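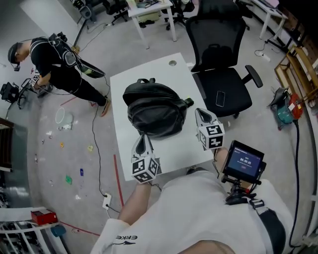 Filtine Bag Repair Records: Data Card

Summary

The Filtine Bag Repair Records describe the condition and repair of bags handed in at the Joltstead Repair Workshop. The collection holds 213 records, one for each bag accepted for assessment. It covers backpacks, satchels, shoulder bags and small cases. It is intended for people who study how everyday goods wear out, and for workshops that wish to compare their own practice with that of another.

The records are kept by the Atanasov Institute for Household Goods and are supplied as a single table, with a separate list of terms. This card applies to version 2.

Contents of the table

Each row carries a record number, the kind of bag, the main outer material, the owner's estimate of its age, the faults found, the work carried out and the outcome. Faults are entered in the order in which the repairer judged them to matter, with the most serious first.

Outer material is recorded in broad groups: leather, coated cloth, woven cloth, and mixed. Leather was identified by eye and by touch. No laboratory test was made, and users should treat the entry as the repairer's opinion.

Zips are described by position (main, front pocket, side pocket, inner) and by fault. The permitted entries are slider worn, slider missing, teeth damaged, tape torn, stop missing and stiff. A zip that runs freely after cleaning is entered as stiff, with the work shown as cleaned.

Handles and straps are recorded separately. "Handle" means the short loop at the top of a backpack or the grip of a case. "Strap" means any longer band worn over the shoulder or across the body. Version 1 placed both under one heading, and a number of users reported that this made the figures for backpacks hard to read.

How the records were made

Bags were received at the workshop counter from March onwards. The repairer emptied each bag in the presence of the owner, noted its faults on a paper form and agreed the work to be done. The forms were later typed into the table by one clerk and checked by a second.

Of the bags recorded, 207 were assessed in full. The remaining entries were withdrawn by their owners before the work was agreed. They have been kept in the table with the outcome "withdrawn", and their fault columns may be incomplete.

Thread, wax and replacement sliders were bought from Pisico under the workshop's ordinary account. The supplier had no part in preparing the records and has not reviewed them.

Known limits

The collection does not represent bags in general use. Owners tend to bring in articles they value, and leather is likely to be more common in the table than in the average household. Cheap bags that are thrown away at the first broken zip will rarely appear.

Ages are estimates. Where an owner could give only a range, the lower figure was entered. Second-hand bags were often entered with no age at all – a blank should never be read as zero.

The outcome column reflects the state of the bag on collection. There is no later check, and the table cannot show how long a repair lasted.

Personal details

Names, addresses and payment details were held on a separate slip and were not typed. Remarks that might identify an owner, such as initials stamped into a flap, have been removed.

Changes in version 2

Handle and strap are now separate columns.
The entry "other" has been withdrawn from the list of zip faults.
8 records have been corrected after comparison with the paper forms.
Spelling of material names has been made uniform.

Terms of use

The table may be copied and adapted for study, teaching and workshop practice, provided that the Atanasov Institute is credited and the version number is stated. It may not be used to advertise or to rank makers of bags. Corrections should be sent to the records office, quoting the record number and the column concerned.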